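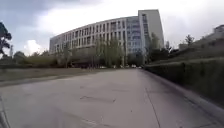

Lecture 7: From pixels to a cost map
Mobile Robot Software, spring term
Notes by Kauko Koivisto

Last time we finished wheel odometry and saw how quickly it drifts. Today we get to my favorite part of the course, which is turning a camera view of the ground into something a planner can use. Bring your laptop, we'll run code in the second hour.

1. The question we are asking

A planner doesn't care what the world looks like. It wants a grid, and in every cell of that grid a number that says how much it costs to drive there. Our job is to fill in the numbers. In the course stack (Elska) the cost runs from 0 to 1000, where 0 is free and 1000 means never. Everything between is up to us, and that is where the fun is!

Take open pavement with a hedge along the right and grass on the left. A person sees a huge drivable area at once. A first attempt at code usually sees trouble:

- A dark crack in the concrete looks a lot like a thin object lying on the ground. An edge detector fires on both.
- A slab joint is a long straight line. So is a curb. One can be crossed and one can't, and in a single view the pixels may not tell you which is which.
- Mottled concrete, with lighter and darker gray patches, breaks any method that relies on one color threshold.
- A pale concrete curb next to gray concrete has very little contrast. The dark hedge behind it is much easier to find, so many students find the hedge and drive into the curb.

Please keep that last one in mind for the lab.

2. Labels before costs

We split the work into two steps. The segmentation node (Flano) gives each pixel a class and a confidence. The cost node then reads the classes and writes numbers. Keep them apart! If you mix them, you can't change your mind about grass without training the network again.

Our classes are pavement, grass, curb, vegetation, structure, vehicle, sky and unknown. "Unknown" is a real class with a real cost. Don't map it to free just because the robot gets stuck without it.

Grass deserves a discussion. Our wheels can cross short, dry grass, but a camera won't tell you how soft the ground is. I set it to 603 in the reference solution, high enough that the planner prefers a long detour on pavement and low enough that it can still escape if it has to. You are welcome to argue with me, and last year's best report did.

3. Projecting to the ground

Once we have labels, we push each ground pixel through the camera model and onto a flat plane. The math is on the board sheet from Lecture 3. What matters today is how the error grows. Near the bottom of the view, one pixel of error moves a point by a tiny amount. Close to the horizon, the same pixel can move it by many meters. Small, distant cars at the end of a long stretch of pavement are a good case: the label may be perfect and the position still nearly useless.

So we do two things. We cut off the projection at a fixed range, and we let confidence fall with distance before that. Anything past the cutoff stays unknown until the robot gets closer. The planner replans all the time, so it loses very little by waiting.

Watch the flat ground assumption too. A grassy bank that rises behind a hedge isn't on the plane, and if you project it anyway it lands much farther away than it should. Mask everything behind a tall obstacle before you project. It's one loop over the columns, and it fixes an amazing number of strange maps.

4. Light and sky

Heavy clouds are kind to us in one way - shadows are soft, so there are fewer false edges on the ground. But a bright patch of sky can pull the auto exposure down and leave the lower part of a building, or a hedge, very dark. Set the exposure metering to the lower half of the view. Elska has a parameter for this, called meter_region.

5. Lab work

Work in pairs. The logs are in the Tunstall folder, and the viewer is Enditz (start it before the player, or you'll miss the first messages).

a) Run the baseline with all classes at their default cost. Save the map.
b) Write the column mask from section 3. Save the map again and compare.
c) Find one place where a crack or joint is labeled as a curb. Suggest a fix that uses at least 2 views taken from different positions. Pseudocode is fine.
d) Change the grass cost and plot how the planned path changes. Try extreme values, they're the most interesting.

Hand in the maps, the plot and one page of text. I'd love to see failures in there as well, with your best guess at the cause.

Reading for next time: the chapter on temporal filtering, up to the section on log odds. We'll use it to merge maps as the robot moves.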